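Lunch, and other things I was wrong about

11 June 2021
4 min read
2 comments

I quit packing lunch in February. There was no big moment. I opened the fridge, looked at half an onion and a jar of mustard, and decided that a grown man with a job could buy his food from other people.

The other people, in my case, work at the snack counter on the ground floor of the Drollov building. I'd walked past it for years with my tub of cold rice, feeling superior. I now know its hours better than I know my sister's birthday.

Lunch at a counter is a small daily gamble. Go down at noon and you stand behind the entire accounting department, each of whom wants to pay separately and discuss it. Go down at one and you get what accounting didn't want, usually egg. I have eaten more egg this spring than in the rest of my life put together, and I've started to defend it at parties.

Then there's the sandwich itself. I have views on triangles. A sandwich cut corner to corner gives you one good bite in the middle and two sad points of bread at the ends, and the filling is always piled up along the cut side where you can see it. It's a shop window with nothing in the back room. I know this, and every day I pick the one with the nicest window. 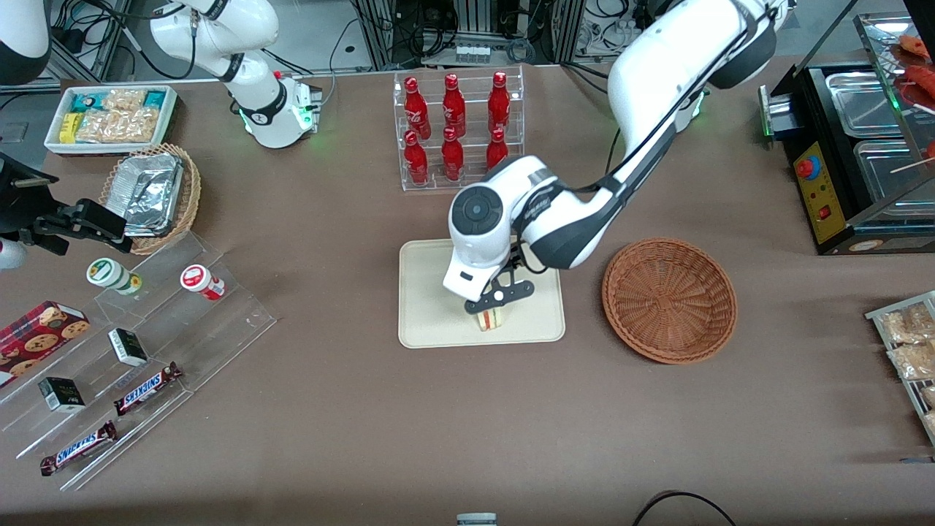
Dušan Matoušek maintains that I've got the whole thing backward, that you eat the points first, while you're hungry enough not to care, and save the middle for when you need cheering up. He has been doing it this way since school and thinks everyone does. I tried it for a week. He's right, and I'd like that kept between us.

The money is another matter. I sat down one evening and added up my receipts, and since February I have spent 1150 on lunch. I won't say what the same months of cold rice would have cost, partly out of pride. I will say that I could have bought the good bike, and that I'd have been in better shape to ride it.

Žofie Šindelář, who sits across from me, still brings hers from home. Soup, in a proper flask, with a lid that turns into a bowl. She eats at her desk at half past eleven like a farmer and is done before I've found my shoes. I asked if she ever got bored of soup. She asked if I ever got bored of standing in line.

What gets me in the end is the stuff next to the food. I go down for a sandwich, a sensible purchase, and there by the register is the candy, at the height of my hand. I've never once planned to buy a candy bar. I have a drawer full of wrappers.
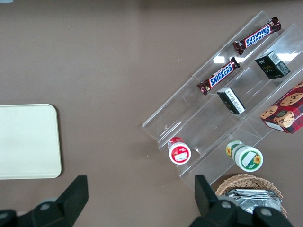 Snickers on the top step, where I can't miss it.

So I'm going back to rice, starting next week, or the week after if they put the cheese rolls back on. I bought a new tub and everything. It has a separate compartment for sauce, and I've put it on the shelf next to the old one.

14 shares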